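Lab Handout 4: Comparing Hand-Held Grippers on Soft Items
Robot Handling, Shoaib Rizvi

Read this before you come to the lab. You will work in pairs and need the record sheet from the course page. The cloth task comes first, then the two finger sets.

The task is to move cloths between the table and a plastic basket with a gripper in each hand. Work one cloth at a time.
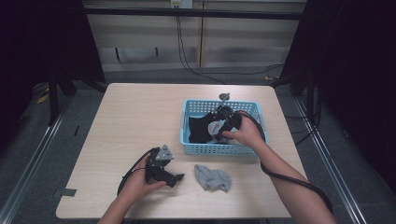
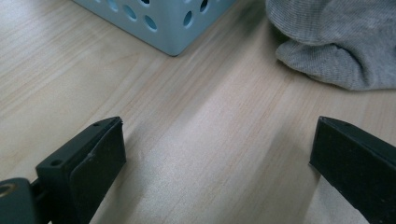

Two views of the task setup: over the table, and from a gripper.

1. Finger sets

We have two sets of fingers. The Danness set has flat pads and opens to 135 mm. The Danko set has a curved pad and opens to 165 mm. Both fit the same mount and use the same four screws. Change both grippers at the same time so that you never run a trial with mixed fingers. Tighten the screws by hand only.

After each change, run the zero step in the Stidar controller. Close the fingers fully, wait for the reading to settle, then open them fully. If the reading drifts while the fingers are still, check the cable plug first and repeat the zero step. Write the new zero value on your sheet.

2. Trials

Do 14 trials per finger set, then swap roles with your partner and do them again. A trial starts with both grippers open and clear of the cloth. It ends when the cloth has been let go and both grippers are open again.

Count a trial as failed if the cloth drops on the way, if you pick up two cloths together, or if the basket slides. A slow trial is not a failed trial. Leave failed trials in the data and mark them with an F and the cause.

3. What to write down

For each trial, record the time, the number of grasp attempts, and where on the cloth you closed the fingers (edge, fold or middle). Also note any time you lost sight of the fingertips in the gripper camera. This matters most near the basket wall, where the view can be blocked even when your own view of the cloth is fine.

Last June most pairs found folds easier to grasp than flat edges with either finger set. Check whether your own numbers agree. Do not adjust your grip to match theirs.

4. Cable handling

Keep the cables slack at the wrist. A tight cable pulls the gripper to one side and will show up in your times. If it catches, stop, free it, and restart the trial under the same number.

5. Report

Two pages at most. Include one table with both finger sets side by side, and one paragraph on which set you would choose for thin cloth. Say what you would change about the camera angle, if anything. Raw sheets go in the folder marked Karen on the lab drive, one file per pair.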